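The Bowl Problem

Every kitchen has one cupboard that has given up. Ours is the low one to the left of the stove, where the bowls live, and it has been in a state of slow collapse since we moved in. You open the door with one hand and keep the other out flat, like a goalie.

I grew up in a house with a set of bowls. There were matching ones for soup, bigger matching ones for salad, and a huge brown thing for bread dough that doubled as a sick bowl and was never discussed in either capacity. They stacked. I assumed all bowls stacked, in the way a child assumes all fathers can fix a bicycle.

Then you set up house with another person and discover that bowls arrive one at a time. There's the pair from a wedding, the pair from a marriage that ended, the green one from a market in November when it was raining and the potter looked cold. Each is a perfectly decent bowl. Put them together and you have a tower with opinions.

I took the matter to Marcelino Montes, who made tableware for years under the name Perberg and now mostly gets asked by people like me why their cupboards don't work. He is patient about it. He is less patient about the word "nesting," which he says shops apply to anything that will go inside anything else, including a boot.

"A nest is a relationship between two curves," he told me, over coffee served in a mug that would not have nested with a living thing. "The outside of the small one and the inside of the big one. People only ever look at the rims."

I had been looking at the rims. I had, in fact, organized the whole cupboard by rims, over most of an afternoon, and been quite proud of the result until somebody wanted cereal.

What matters, according to Marcelino, is the bottom. A bowl with a narrow foot and a wide flare will sit down politely into its neighbour, because the foot finds the flat part inside and the walls keep clear of each other. A bowl with a broad foot perches partway up the wall of the one below and stays there, rocking, waiting for you to slam a drawer. Ridged walls look lovely on a table, but he'd have you run a finger over the glaze before you buy, as rough against rough makes a noise in the morning that carries to the neighbours.

And colour, I asked, thinking of the green one. Colour is allowed. He is in favour of one odd bowl per stack, somewhere in the middle, where it shows as a stripe. 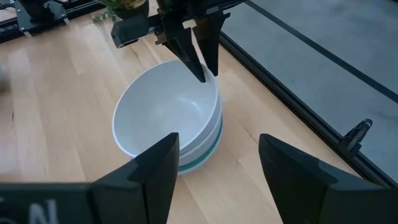
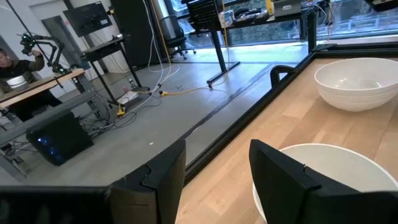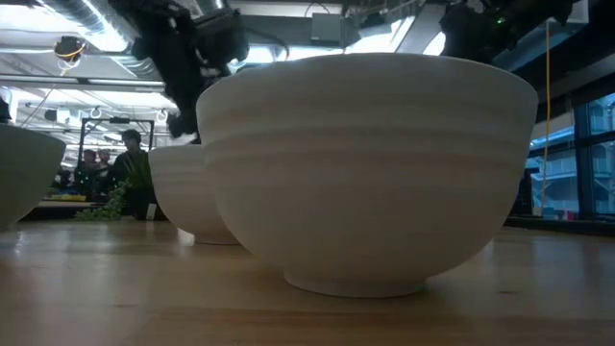 Bowls on a wooden tabletop.

The other half of the problem is the unstacking, which gets no attention at all from the people who sell storage. A stack is only as good as your access to the bottom of it. The bowl you want is always the bowl underneath, and so twice a day you lift out everything you don't want, set it on the counter, remove your prize and put the rest back. In practice you don't put the rest back. You leave it on the counter and call that a system.

I've tried the products. Drosari makes a wire shelf riser that is meant to split a cupboard into two storeys, and it did, for as long as I put nothing heavier than a ramekin on the upper one. Bustamante sells felt discs to go between your bowls, which solved the scraping and gave me a second set of round things to keep track of. I then priced a proper pull-out drawer from Ziludstead, fitted, in oak, with little pegs you move about to corral your crockery. It came to nearly $800. For that kind of money I could eat out of my hands and take a holiday.

Marcelino's advice was free and much more annoying. Take all of them out, he said, and put them on a table, right side up, with space between. Then leave them there for a day and see which ones you pick up.

So I did. There is something faintly accusing about bowls standing in a row with nothing in them. You notice things you'd never notice in the dark of a cupboard: that the two you thought were twins have different feet, that the biggest one is very nearly too big for the sink, that you've been eating soup for years out of something shaped for olives. My partner walked past several times and asked whether we were having people over.

By bedtime we had used four. The same four, as it happens, that we'd used the day before and would use the day after, rinsed and put back on the table like actors between shows. The others had just stood around. One of them was still wearing its price sticker.

I wish I could report a great clearing out. We gave away two, including the one with the sticker, and the olive bowl has been promoted to keys and batteries by the front door. The rest went back in the low cupboard, biggest at the bottom, with the green one in the middle as prescribed. The four we like stay on the open shelf above the kettle, where they fit inside each other well enough if you turn the second one a quarter to the left.

My partner, who wasn't there for the lecture on curves, still puts it in the other way.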